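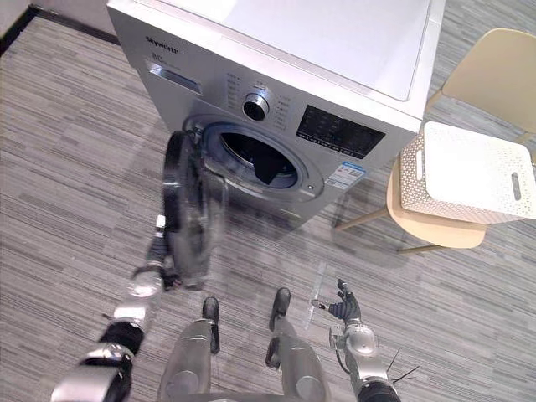
Irevix Opens Home Laundry Teaching Program for Humanoid Robots

Operators guide two-armed machines through household chores by remote control and by hand; first results to be shared with partners in January

WITTHORPE – Irevix, a developer of teaching tools for household robots, today announced the start of its Home Laundry Teaching Program. In the program, trained operators show a humanoid robot how to do everyday laundry work in a furnished room, using a washing machine, baskets and clothing of the kind found in most homes.

The program covers 21 separate tasks. They include opening and closing the door of a front-loading washer, reaching into the drum, picking up a garment, placing it in a basket, and walking from one piece of furniture to another. Each task is taught by demonstration. An operator performs the motion, the robot's arms and hands follow, and the system records joint positions, hand commands and the view from the robot's head.

Irevix has recorded 277 demonstrations so far. Work will continue at the Witthorpe site through the spring.

"A washer door is a good first lesson," said Manee Wannasri, who leads the program. "It swings on a hinge, it has some weight, and the hand has to stay with it the whole way. If the operator pulls in a straight line, the arm ends up fighting the hinge. So we teach the arc."

Two ways of teaching

Most of the demonstrations are given by remote control. The operator wears a headset and a pair of sensing gloves and sees what the robot sees. When the operator closes a hand, the robot's hand closes. Arm movement is scaled so that small, careful motions near an object are easier to make.

For some tasks the company uses hand guiding instead. The robot's arm is put in a compliant mode and a trainer moves it directly, holding the forearm and wrist. Hand guiding is slower, and it needs a person standing next to the machine, but Irevix has found it useful for setting the starting position of a wrist or finding a comfortable approach to a door edge.

The two kinds of recordings are stored in the same format and labeled by method. Partners who want only remote-control data can filter for it.
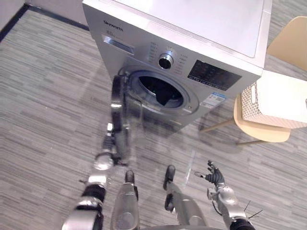 Operators work in shifts of up to six hours with scheduled breaks. Before joining a recording shift, each new operator completes nine practice sessions on a stationary upper body. Those sessions cover reach, grip, head movement and stopping. Stopping is practiced the most. Every operator has a foot pedal that holds the robot in its present posture, and a second person on the floor has a separate stop control.

"You have to learn to move your head before you move your hands," said Folasade Lawal, lead operator. "People come in wanting to grab things. Then the forearm blocks the view of the handle and they're guessing. After a few sessions they look first, and the recordings get a lot cleaner."

Failed attempts are kept

Irevix keeps demonstrations in which the operator misses a grip, drops a garment or has to start again. These are marked at the point where the error begins and where the operator starts to correct it. Corrections make up a separate section of the collection.

Demonstrations are reviewed before they are accepted. A reviewer checks that the video and joint records line up in time and that the written task label matches what was done. Recordings that fail the timing check are removed. Recordings with a wrong label are relabeled and reviewed a second time.

The company also changes the room between recording blocks. Baskets are moved to other surfaces, garments are swapped for ones of a different color or weight, and the robot begins from a different spot on the carpet. Operators are told the task but are given no script for how to carry it out. Two operators will often take different routes to the same basket, and both versions are kept.

Partners

The review software was written by Jabłońska, which has worked with Irevix on an earlier kitchen project. Its system shows the reviewer the camera view beside a chart of each joint, so that a sudden jump in the elbow or wrist can be matched to the moment it occurred.

Plollmont is supplying the remote-control gloves and will use the completed collection to test whether skills taught on one washer carry over to other front-loading models. That work will be done at Plollmont's own site on a different robot.

"We asked for long recordings with the walking left in," said Somkiat Chuensuk, project manager at Plollmont. "A lot of collections begin with the hand already at the object. In a home, the robot has to get there, stand in a sensible place and then start the job. We need to see how the operator handles that part too."

Between chores

Walking has been added to the program in stages. In the first stage the robot stood in front of the washer and used only its arms. In the current stage the operator can also step the robot forward, turn it and line it up with a piece of furniture before reaching. Step commands are given with a small hand controller and are recorded along with the arm motion.

Operators are asked to pause briefly at the end of each approach. The pause gives reviewers a clear place to divide a long recording into walking and handling.

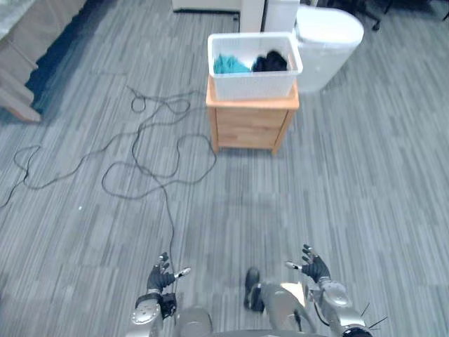

Nipon Mahawong said the approach is the part he would most like to see improved, adding that a robot that stops half a step too far back will spend the rest of the task overreaching. He said he would rather have an operator take an extra step and record it than stretch for the basket.

Availability

Irevix will share a first portion of the collection with program partners in January. It will contain the washer door and basket tasks, with labels and reviewer notes. Garment handling will follow once review is complete. Research groups may apply for access through the Irevix program office in Witthorpe.

Contact

Nipon Limsakul
Press Office, Irevix
Witthorpe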